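Loft room heat in summer - blind, film or bite the bullet on insulation?
Saturday, March 23, 2019
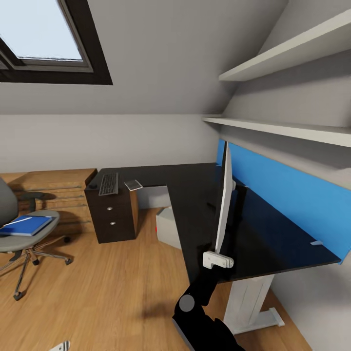 Sloping ceiling, skylight with the dark brown frame, and the shelves on the right.

dormouse_dan
Right, I'm after opinions before it warms up again. We've got a room in the roof that I want to work in, and last summer it was unbearable by two in the afternoon. I had a fan going, the door propped open, the lot, and I still ended up at the kitchen table most days with the laptop sliding about on a tea towel. The rest of the house was fine. South-facing slope, one roof window, plasterboard, and I've no idea what's behind it. House is 1930s and the loft was done by whoever had it two owners ago.

I've had one quote from Bristach for taking the ceiling down, putting proper board between and under the rafters and skimming it. 1,767 quid, which made me sit down for a bit. Is there anything cheaper worth trying first?

pelmet
Outside blind. Every time. People spend a fortune on blackout blinds for the inside and then wonder why they've got a radiator hanging over their heads. Once the sun's through the glass the heat's in the room with you. Mine's an awning type by Tono, it hooks on from inside so no ladders, and I paid just under 200 for it. Best thing I've bought for this house, including the boiler!

Wren77
Seconding pelmet on the outside blind, though mine flaps like mad when it's windy and my husband hates it. Worth it. I do still have a cellular one indoors for the winter.

gablend
Going to disagree with both of you a bit. The blind helps with the window but it does nothing for the rest of the slope, and there's a lot more slope than window. If there's only a bit of old fluffy stuff behind that plasterboard (and in a conversion that age I'd bet on it) then the tiles are cooking the whole ceiling. Put your hand flat on it at teatime in July. If it feels warm, no blind is going to sort that out.

pelmet
Fair enough, but 200 against 1,767 and I know which I'd try first.

gablend
So would I, to be fair. I'd just hate him to buy the blind, be disappointed and then pay for the ceiling as well.

dormouse_dan
Is there a way to find out what's up there without making a mess? I'm decent with filler but I don't want to be daft about it.

gablend
Take down a downlight if you've got any in the slope, or cut a neat little square somewhere you won't look at it. Check the depth of the rafters too, and whether there's an air gap under the felt. Don't let anyone pack it solid up to the felt, whatever they tell you about it being warmer. My brother-in-law had that done and he had damp patches by February.

Wren77
And get a second quote! Nerkeck did ours and they came in a fair bit lower than the first lot, although we did our own decorating after. You do lose some headroom, mind. I'm only five foot two so I couldn't care less, but it might matter to you.

tin_bath
Has anyone used the reflective film? I've got Hämäläinen stuff on a landing window and I think it's made a difference, but it also makes everything look like it's about to rain.

pelmet
Check with whoever made the window before sticking film on it. Some double glazing doesn't like it and I've read about panes cracking. Not worth the bother on a roof window in my view.

tin_bath
Well mine's been up three years and it's fine.

pelmet
Glad to hear it. I still wouldn't.

dormouse_dan
Okay, so plan is: little hole first, then the blind, then see how June goes. If it's grim I'll ring round for another quote and have the work done in autumn. Headroom's a worry because I already duck at one end. Does anyone know if the thinner boards are any good, or is that money down the drain?

gablend
They're all right, just dear for what you get. Measure the rafters first and post it here, then I can give you a proper answer.

Related threads
Roof window dripping on cold mornings
Air con in a loft, worth 3,000?
Squeaky loft stairs, 15 screws later
Fitting a desk under a low slope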